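Facilities and Equipment Care
Handout 4: Sorting, Coiling and Storing Cables
Brastell Technical Institute, Workshop Skills
February 11, 2021

Read this before the practical session. Bring it with you, along with your own pen. Tape and cable ties are supplied.

1. Why we do this

Most of the cables that come back to the Mosdale store at the end of a term still work. They get thrown out anyway when they are knotted, kinked near the plug, or so mixed up that buying a new one is faster than finding the old one. In October the store took in 148 loose cables from the teaching rooms. 18 of them failed the continuity test. The rest went back on the shelf after being coiled and labeled.

The job has four stages: lay out, sort, coil, store. Do them in that order. Students who start coiling before they have sorted usually end up undoing half of their work.

2. Laying out

Clear the table first. Take everything out of the boxes and spread it so that no cable lies on top of another. Keep both ends in sight where you can. Leave the bins on the table or right next to it. Turn on a lamp, as small print on plugs is hard to read under ceiling light alone.

Cables that are in use for the room are not part of the sort. Leave the power strips and extension cords behind the table where they are.

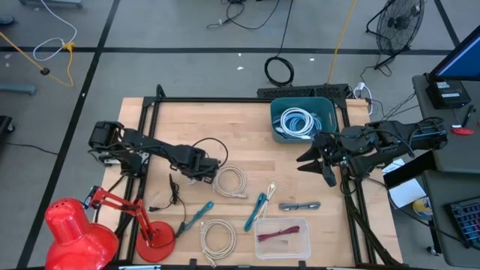
Figure 1. Cables laid out for sorting, with a teal bin and a small clear container.

Very short wires should go straight into a small container of their own. They slip under other things and are easily swept up with the scraps.

3. Sorting

Sort by what the cable does, then by length. Color is a poor guide. Two beige cables may have nothing in common except the beige. Look at both ends before you decide. Use these groups:

Power: anything with a mains plug, and adapters.
Network: patch cables and longer runs.
Video: HDMI and similar.
Data and charging: thinner cables with small plugs.
Wire: short lengths, single or bundled.
Unknown: anything you can't name in one minute.

The Unknown group is allowed. It is looked at together at the end of the session, and a wrong label does more harm than a blank one.

Check each cable as you pick it up. Run it through your fingers from one end to the other and feel for cuts, flat spots and stiff sections. Look closely where the cable enters the plug. If the outer jacket has pulled away there, put the cable aside for testing and write "strain relief" on the tag.
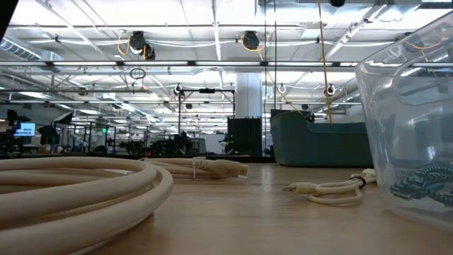

Thick cables need larger loops than thin ones. A heavy braided cable forced into a small coil will spring open, and the bend puts load on the plug. For thin cables, a loop the width of your hand is enough. Let the cable turn between your thumb and finger as each loop goes on. If it wants to form a figure eight, you have twisted it — shake it out and start over.

Leave a short tail at each end so both plugs can be read without opening the coil. Fasten the coil in one place with a reusable strap. Plastic ties are acceptable if left slack enough to turn. Do not wrap the cable around itself as a fastener.

4. Network cable

Network cable gets a section of its own because it is the kind most often damaged in storage. The pairs inside are twisted at a set rate, and a sharp bend disturbs them. Nothing shows on the outside.

Use wide, loose loops and do not pull them tight.

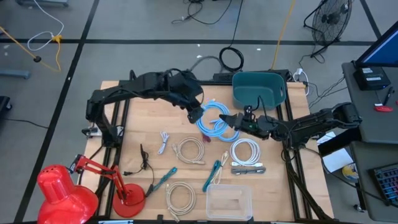

Coil size should be decided by the stiffest part of the cable, usually the last few inches before the plug. Lay the finished coil flat and let go of it. A good coil keeps its shape without help. The light blue network cable on the table is in two loose coils, and that is about as tight as you should go. Never fold a coil in half to make it fit a bin. Take a bigger bin.

5. Storing

One group per bin. Heavy coils go at the bottom, standing on edge if the bin is deep enough. Clear bins are used for the groups asked for most often and solid ones for the rest. Fill to the lip and no higher.

Labels follow the Nolte list: group, length in centimeters, date of check. Network cables at or under 100 cm go in the short bin. Anything over 900 cm goes on the wall hooks in the Clevotness room and is not put in a bin at all.

6. To hand in

A completed tag for each cable you coiled
Your list of Unknowns, with a sketch of both ends
A note of any cable set aside for testing, and the reason

Return straps you didn't use to the front desk.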